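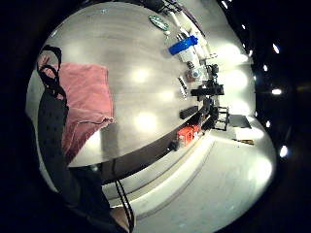 Worktable with folded pink towel and small articles along the far edge. Shared workroom, Clundcombe Building.

Shared Workroom: Clearing and Sorting Gallery

The shared workroom on the ground floor of the Clundcombe Building serves 2 departments and is open to all registered members of the Sadville Institute. Each July the room is cleared, sorted and returned to order before the new session. 

The work was directed by Xuelian Fang, Facilities Coordinator, with the assistance of Akash Vashisht of the Equipment Office. The current inventory for the building lists 1132 items, of which 816 are assigned to the workroom and its adjoining store.

Textiles and Small Articles

Towels, cloths and straps are gathered at one end of the table and checked for wear. Pieces with frayed edges are kept for cleaning duties and are not returned to general use. Bottles and jars are grouped separately, and any container without a label is set aside until its contents have been identified. Members who believe that an article belongs to them may claim it at the Equipment Office until the end of the month.

Cables and Network Equipment

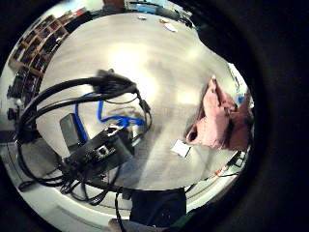 Loose cabling accounts for more of the sorting time than any other class of item. Members are asked to return leads to the Equipment Office after use, but many remain on the worktables for weeks and become tangled with one another. The blue cable threaded through the black ones on the left of the table is easy to follow by eye; black leads lying together must be separated one at a time. Once free, each cable is coiled, tied and given a tag showing its type and length. Boxes and other units are stored with their own leads wherever a match can be made. The Equipment Office holds around 400 tagged leads, and members are encouraged to consult the list before requesting a purchase.

Gloves are available to anyone assisting with the sorting. Cables with damaged insulation are withdrawn at once and sent for disposal — they should not be repaired with tape or placed back on the shelves.

Floor and Open Shelving

The floor is cleared last. Scraps of paper and tape are swept up when the tables have been finished, and cards or labels found on the floor are examined before they are discarded. The open shelving is then reviewed one compartment at a time. Cardboard boxes stored on top of a unit must be closed and marked with the name of the responsible department.

The cubbies are intended for items in regular use. Material that has not been requested during the session is transferred to the Drisberg store, where it may be recalled by written request to Yaa Acheampong.

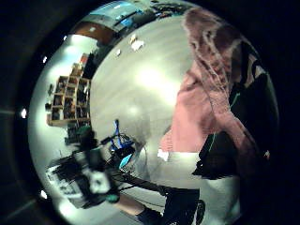
Access and Inquiries

The workroom remains available to members during the clearing, although table space may be limited in the morning. Questions concerning stored materials should be addressed to Ms. Fang. Requests to reproduce pictures from this page should be sent to Aniela Bednarek in the Publications Office.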